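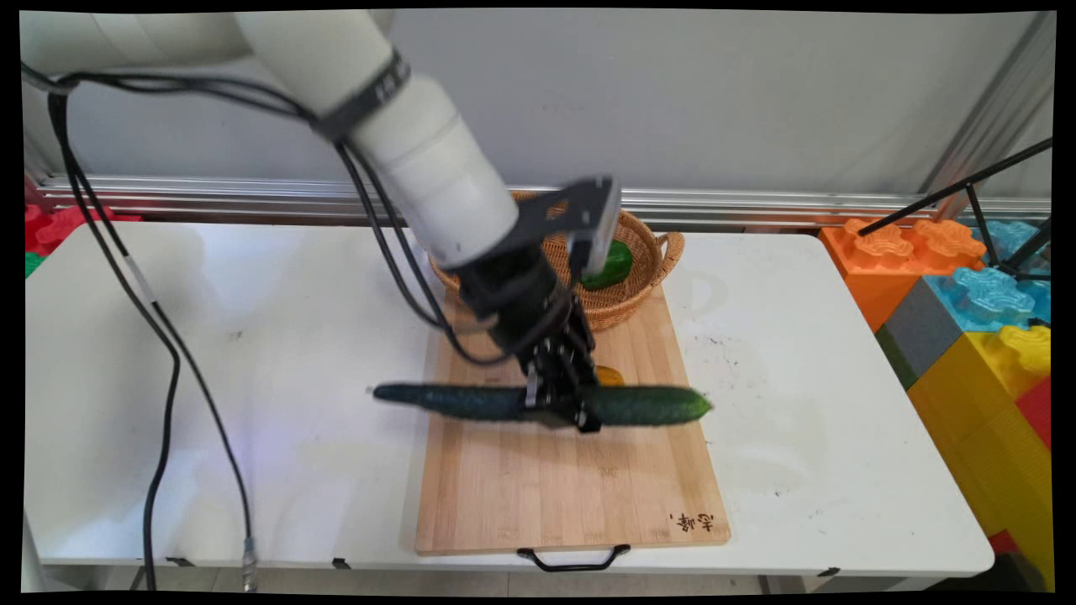

Slide 1. Cucumber, pepper, bamboo board, folding table.

SMALL TABLE, WHOLE VEGETABLES
Speaker notes, Hafstein Community Hall, March session
Slot: 23 minutes plus questions. Handout goes out at the end.

SLIDE 1 (leave up while people sit down)

Welcome. Check that the back row can hear. Coats can go on the spare chairs by the door.

Say what the talk covers: setting up a place to cut vegetables when you don't have a kitchen counter to work on. Folding tables, boards, baskets, and what to do with a cucumber and a bell pepper once you have them there. No cooking tonight. The cooking talk is the next one in the series.

Ask who has prepped food on a folding table in the last year. Wait for hands. Usually more than half the room. Ask one or two people where: church hall, garage, campsite, a kitchen being remodeled.

Point to the things on the slide we'll come back to. The board, the handle on the front of it, the basket at the back. Move on.

SLIDE 2: THE TABLE (text only)

Most plastic-topped folding tables are lower than a kitchen counter. You notice it in your back after about half an hour of chopping. Two fixes: raise the table or sit down. Bed risers work on some legs and not on others, so try them at home first. Sitting is fine for trimming beans and peeling. I don't like sitting for a big knife.

Check the leg locks. Push down on each corner before anything goes on top. If the table has a center fold, keep the board to one side of it. A board sitting across the fold will rock.

White tops show everything. Go back to slide 1 for a second if people want to see it: dark specks and smudges on the table, more of them to the right of the board. I like a white top for exactly this. On the speckled gray ones you can't tell what you've wiped and what you haven't.

Wiping order:
Dry crumbs off first, into your hand or a dustpan.
Warm soapy water, whole surface, edges too.
Clean water.
Sanitizer if you are feeding the public. Follow the label for the time.
Let it air dry.

Magic sponges take off most marks but they also dull the surface, and a dull surface picks up dirt faster. Once or twice a year is plenty.

Table clips: the slide has three small black ones along the front rim. If you use a cloth or a plastic cover, clips are worth having. Take the cover off to cut. A board on a loose cover slides.

(Skip the story about the Lamevow picnic if running late. Short version: cover, wind, tray of sliced tomatoes.)

SLIDE 3: THE BOARD

Bamboo. Light, fairly hard, cheap for the size. Technically a grass. Someone always brings this up, so get it in early.

What I tell people about bamboo boards:
Harder on a knife edge than maple. Expect to sharpen a bit more often.
Made of strips glued together. The strips can open up if the board is soaked or put in the dishwasher.
Oil it with food-grade mineral oil when it looks pale and dry. Both sides, or it will cup.
Stand it on edge to dry.

Don't use olive oil or vegetable oil on it. It goes sticky and then it smells.

On which way the strips run. On slide 1 they run front to back. I've been asked whether you should cut with them or across them. I have used boards both ways and can't tell any difference in the food. Cutting across leaves marks that show a little more.

Handles. The board on the slide has a black metal handle on its front edge, and the handle hangs over the front of the table. I like a board with a handle for carrying scraps to the bin. Things to watch with any metal handle: dry around where it's attached, and check that it's tight. Also your hip or your sleeve can catch a handle that sticks out past the table. Walk around the table once before you start and see what you bump into.

Non-slip. Damp paper towel or a damp dishcloth under the board, laid flat with no folds. Demonstrate with the hall board. Push it sideways with and without the towel. Pass the board around if the group is small.

Board size: the biggest one that fits and that you can still wash in the sink you have. Measure the sink.

SLIDE 4: THE BASKET

Back to slide 1 again if needed. Round wicker, small curved handle on the side, green bell pepper in it.

A woven basket is good for holding whole vegetables near the board. It lets air in and it's light. It is bad for anything cut and anything wet. Crumbs and soil get down into the weave. Tip it upside down outside and tap it, then brush it with a dry brush. If it really has to be washed, do it quickly and dry it in the shade with air moving around it.

Some people line them with a dish towel. Fine. Wash the towel.

Where it goes: behind the board, within reach, so the sides are free. Uncut things at the back, cut things in a bowl on the side of your knife hand. Scraps bowl on the other side. Left-handed people flip it. I draw this on the flip chart. Use the thick marker, the thin one doesn't show past the third row.

SLIDE 5: CUCUMBER

The one on slide 1 is the long, dark, bumpy-skinned type. Thinner at one end than the other. Ask if anyone grows them. Hafstein usually has a few gardeners in the room and they will have opinions on trellises. Let them have a minute, not more.

Choosing:
Firm the whole way along. Check the ends, they go soft first.
No yellow patches on a green variety.
A curve is fine. A straight one is easier to slice and that's all.

Washing: cold running water, and a vegetable brush for the bumpy ones. Dry it after. A wet cucumber rolls and slips.

Cutting:
Trim both ends and taste a bit from the stem end. If it's bitter, cut further in and peel that part.
Cut it in half across the middle before doing anything else. A long one hangs off most boards.
For sticks, cut each half lengthwise and put the flat side down.
For rounds, take a thin strip off one long side so it sits still.

Fingertips curled back on the holding hand. Show this with an uncut carrot, slowly, facing the audience. Then show it again from the side.

Peel or don't peel. I don't. For young kids I peel it in stripes.

Seeds: if they're large and wet, run a teaspoon down the middle. Salt for ten minutes if it's going into yogurt or a sandwich. Pat dry.

Storage: cucumbers don't like the coldest part of the fridge. Top shelf or the door is better. Wrap the cut end.

SLIDE 6: BELL PEPPER

Green ones are picked before they change color. Less sweet, a bit grassy, usually cheaper. They keep longer than red in my fridge.

Choosing: heavy for its size, tight skin, green stem. Shake it if you like. It won't tell you much.

The lobes on the bottom. People ask whether three or four bumps means male or female. It doesn't. Peppers aren't male or female, the flower has both parts. Say it kindly, there's always someone whose grandmother told them so.

Cutting, the way I do it:
Slice off the top and the bottom.
Stand it up, make one cut down the side.
Lay it down and roll the knife along the inside to take out the core in one piece.
Open it flat, skin side down, and slice.

Skin side down matters with a dull knife. The skin is what the blade skids on. Use the top and bottom rings too, they chop up fine for salad.

SLIDE 7: ORDER OF WORK

For the Warer lunches we feed 95 to 100 people from folding tables, so the order is written on a card and taped to the wall. At home you can be looser about it.

Wipe table.
Damp towel, board, knife.
Wash everything whole, dry it, into the basket.
Cut the drier vegetables first. Pepper before cucumber, cucumber before tomato.
Wipe the board between them.
Cut food covered and chilled as soon as the bowl is full.
Raw meat gets its own board, and I'd say its own table. We don't do meat at Warer at all.

Last year's tally for the lunches was 2338 plates. Mention it if the people from the grant office are in the room, otherwise leave it out.

SLIDE 8: WHAT TO BUY

Keep this short. People write down prices and then the prices are wrong.

Folding table, four foot for one person, six foot for two.
One large board. Bamboo or plastic.
One eight-inch knife you are willing to sharpen.
Vegetable brush.
Two bowls that aren't glass.
A basket if you want one.

The Jokard store on the ring road had folding tables in the back aisle when I last looked. Call before driving out. Thrift stores are good for bowls and baskets and not good for boards, look for deep cuts and cracks.

QUESTIONS I USUALLY GET

Can I use vinegar on bamboo? Yes, wiped on and wiped off. Don't leave it sitting.

Is there black mold on my basket? I can't tell from a phone picture. If it smells musty after a day in dry air, throw it out.

Can you freeze cucumber? For soup or drinks, yes. It goes limp.

Can you freeze pepper? Yes, sliced, no blanching. Spread it on a tray first, bag it once it's hard.

Does lemon and salt work on board stains? On fresh ones, some. Rinse well and oil again when dry.

Glass boards? Please don't.

CLOSE

Handouts are on the chair by the kitchen door. Damp towels go in the blue bin. The hall wants the lights off and the side door locked by 9 p.m.

For next time: bring second knife, new marker, spare clips. Slide 4 text is too small.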